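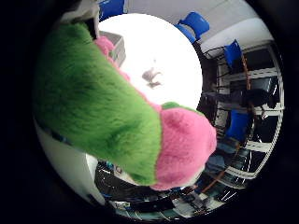 Green shag, pink tip.

I bought the Orer fabric shaver in April after my old one from Swanson finally quit in the middle of a cardigan. I've had it three months now and I use it way more than I expected to (my poor sofa throw had more pills than throw).

First the good stuff. It's light, it charges in about 25 minutes, and the head is wide enough that a sweater sleeve takes a few passes and you're done. I did two wool coats and a pair of leggings on one charge! The guard has 3 height settings, and I'd stay on the tallest one for anything knitted. I went low on a scarf and, well, the scarf has a window in it now.

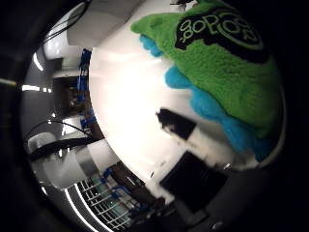
Noise and mess

It's loud. My Rumis hair dryer is quieter. The lint cup is tiny too, so on fleece I'm emptying it every couple of minutes, and the lid pops off if you bump it with your thumb. Ask my black rug how that went.

Spare blades are 12 dollars a pair from the Trovalton store, plus shipping, and mine started tugging after ten weeks or so.

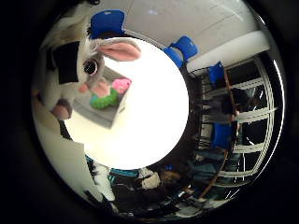 I also wish the cord were longer, as you can't run it while it's plugged in on the other side of the bed. Still, for sweaters and coats I'd buy it again. For big blankets, get something with a bigger cup.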